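How to Proof Bread Overnight in the Fridge

17 May 2020
177 shares | 3 comments

So you've got a starter that finally bubbles, and now you're wondering why every recipe wants you stuck at home all day. I was there too! I work odd hours, and the only way I bake at all is by letting the fridge do the slow part. My neighbor Yuzhen Xiao got me into this and I've baked nearly every loaf this way ever since.

You'll need bread flour, water, salt, a starter that has been fed, and something to hold the dough while it rests. I use the plain white flour from Nikdale (the big bag, we go through it fast), but any strong flour will do.

Mix everything in the early evening. I stir the starter into the water first, then dump in the flour and salt and squish it all together with my hand until there are no dry bits. Cover it and walk away for half an hour.

Now the folding. Wet your hand, grab one side of the dough, stretch it up and flop it over the middle. Turn the bowl, do it again, go all the way around. I do 3 rounds of this with a half hour rest between each, usually with the TV on. By the last round it should feel springy and hold together in one piece. If it's still soupy, give it another round and use a splash less water next time.

Leave it on the counter until it looks puffy and jiggles when you shake the bowl. In my kitchen that's a couple of hours, but in October it takes a lot longer, so go by the jiggle and not the clock. 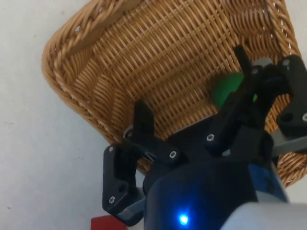

Can I proof in a basket that isn't made for bread?
Line it with a smooth cotton towel rubbed with plenty of rice flour and it'll work fine, as long as it's clean and close to the size of your loaf.

Shape the dough into a tight ball by dragging it toward you across the counter, then set it seam side up in whatever you're using. Slide the whole thing into a big plastic bag, tie it shut, and put it in the fridge on the bottom shelf. Mine sits there from bedtime until I get up, and I've pushed it to the next evening plenty of times with no trouble (a bit more sour, which we like).

In the morning, heat your oven as hot as it goes with a lidded pot inside. Tip the cold dough out onto parchment, slash the top, and lower it in. Lid on for the first half, lid off for the rest, until the crust is a shade darker than feels safe.

Then let it cool before you cut it. I know, I know. At least an hour!

1286 views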